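Search this site Go

Teaching by hand, teaching by remote: speaker notes
Zekumdale, May 17, 2018
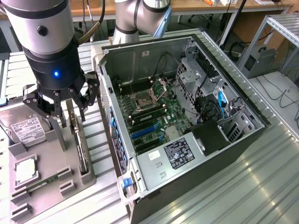

Start with the job, not the robot. Everybody in the room has put a PC together or watched someone do it. Parts go from the tray into the case. CPU into the socket, memory into its slot, drive into the bay. Say that the order matters and that we never wrote the order down for the arm. It gets it from the person showing it.

Then the two ways of showing.

First way, by hand. You take hold of the arm and move it yourself. The motors go slack enough to push and the joints record where they went. Good for big moves, such as getting from the tray to the case without hitting the drive bays. Bad for anything small. Your hands are on the wrist, you block your own view, and you push harder than you think you do. The arm records your push as if it were part of the job.

Second way, by remote control. The operator sits at the Belar station and wears the glove. Three robot fingers, so thumb, index and middle are mapped and the other two are ignored. People curl them anyway. It does no harm.

SLOW DOWN for this part. Remote is slower to learn. New operators need 2 sessions before we keep anything they record. But the recordings are cleaner, because what the robot feels is only what the robot did.

Numbers slide. We recorded 19 memory module demos by hand and 19 by remote. From the hand set we kept 11. From the remote set we kept all of them. Don't oversell this. It was one task with one kind of board, and the operators knew they were being compared.

What we throw out, and why:
- Any run where the operator stopped to think in midair. The arm learns the pause.
- Any run with a dropped part, even if it was picked up again.
- Runs where the lever on the CPU socket was already closed at the start.

Somebody will ask about mixing the two. Yes, we do. Hand for the long reach, remote for the last inch. The software that joins the two pieces is Runetell. The join used to leave a small jerk. Raising the handover point a little above the case fixed most of it.

Somebody will also ask about force. The Liang gripper gives us finger position and motor current and nothing else. We guess at contact from the current. It is good enough for a drive. For a CPU it isn't, so for now the operator sets the CPU down and a person closes the lever.

If time is short, skip the force answer and go to the practical tips. Reset the tray the same way for each run, then move it on purpose between sets. Let the operator rest. Watch the first recording back before making the second.

Last slide is July. We start on cables, by remote only. Leave the slide up for questions and repeat each question into the mic.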